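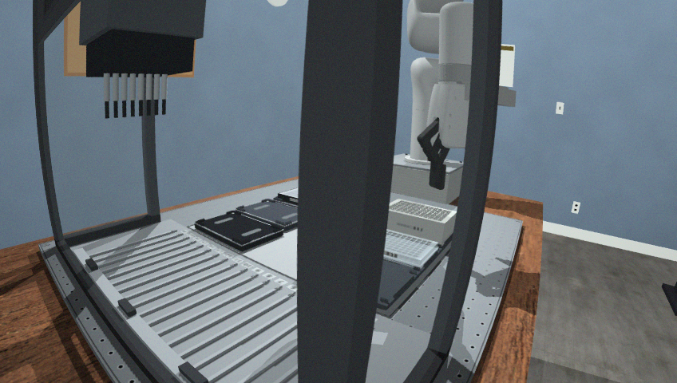
Two-finger vs. plate gripper for tending a liquid handler – sim results so far

pipette_dreams
OK so I've been building this cell in sim before we spend money on hardware, and I'd love some opinions. The arm sits on a pedestal behind the deck and reaches in from the back to pick up 96-well plates. So far I've tried two grippers. One is the plain two-finger parallel that came with the arm model, the one in the render. The other is the Zalell plate gripper, with the wide padded jaws that grab the long sides.

62 pick and place runs with each, same start poses, a little random offset on the plate. The two-finger dropped or tilted the plate 17 times. The Zalell did it 3 times. So that should settle it, right? Except the Zalell is so wide that it keeps wanting to clip the enclosure frame, and I had to slow everything way down and add two extra waypoints. I'm kind of torn.

evitz_owner
We run an Evitz arm next to a handler at work (real one, not sim) and I'd go with the plate gripper and never look back. Waypoints are free. Spilled samples aren't.

Bok-nam Seok
I'm going to disagree a little. What friction are you using for the fingertips? Default contact settings are awful for thin plastic plates. I had the same kind of drop rate with a two-finger until I swapped in longer fingertips with a small lip at the bottom, so the plate rests on something and you don't depend on squeeze alone. After that I couldn't tell it apart from a dedicated gripper, at least in sim.

pipette_dreams
Ha, default friction, guilty. I hadn't thought about a lip. Is it just a ledge modeled into the finger, or a separate part?

Bok-nam Seok
Separate part, bolted on. Makes it easy to try a few depths. Go too deep and it hits whatever the plate is sitting on when you come down, so try the low plate first. Your tall white block will forgive a lot more than the spot in front of it.

evitz_owner
A lip is fine until somebody swaps in labware with a different skirt height and the whole thing is a mess. I've lived through that one. And your sim isn't going to tell you about it, because your sim plates are all perfect.

Hanan Nassar
Jumping in from the controls side. How are you driving the fingers? If it's straight position control then the comparison is a bit unfair to the two-finger. Try commanding a closing force and letting it settle before the lift. I did that with the Esen controller back in March and most of my tilts went away – they were all happening in the first bit of the lift, when one finger touched before the other and shoved the plate sideways.

pipette_dreams
Yep, position control, closing to a fixed width. And now that you say it, the tilts are nearly all to the same side. Ugh. OK, rerunning tonight with force control and new fingertips.

gantry_gus
Am I the only one bothered by that big center post? From that angle it cuts the view right in half. If you're planning on a fixed camera for plate detection I'd put one on the wrist before you fuss over fingers. I wasted weeks on a Pisharody camera on a side mount that lost the plate every time the arm leaned in.

pipette_dreams
That's only my render viewpoint, the detection camera isn't in yet! But point taken. I was leaning toward overhead, except the eight-channel head hangs down over the deck and I bet it would get in the way half the time. Wrist it is, probably. Which is one more vote for the skinny gripper, I guess, there's just more room to mount stuff.

evitz_owner
Or get a plate gripper with a camera bracket on it. They make those.

pipette_dreams
OK, update. 107 runs overnight, two-finger with force control and a shallow lip. 3 bad ones, all on the lower plate. Didn't touch the friction so I could see what the other changes did. Zalell rerun with force control is going now, seems only fair.

Hanan Nassar
Nice! Can you post the closing force and settle time when you get a chance? I'd like to try the same numbers on mine.

evitz_owner
Fine, that's better than I expected. Still want to see it with a warped plate.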